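In Defense of the Mending Pile

There is a basket at the foot of our stairs in Parkden that my family would dearly love to see gone, and I would like to say a few kind words for it.
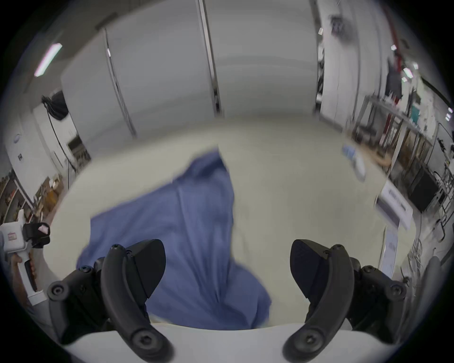 It holds the things that need a button, a hem or a patch, and it has held some of them since February. My daughter, who is 11 and practical, points out that a new shirt would cost less than the time I spend on an old one. She is right about the money, and I still think she is wrong about the shirt.

My grandmother mended until she was 91, usually in the evening with the radio going, and what I remember best is how well she knew our clothes. She knew which elbows went first and which pockets had been trusted with too many rocks. You learn a good deal about people that way (more than they would tell you over supper, in my experience!), and I have never learned a thing about anyone from a shipping box.

I'm not asking everybody to darn socks. Some weeks I can't face it either, and the basket just sits there looking patient. But I do wish the schools would bring back an hour of plain sewing, and I wish stores sold pants with a little extra cloth in the hem, the way they used to, so a growing kid could get another year out of them.

Meanwhile I have 3 pairs of jeans waiting, and a good lamp to sit under.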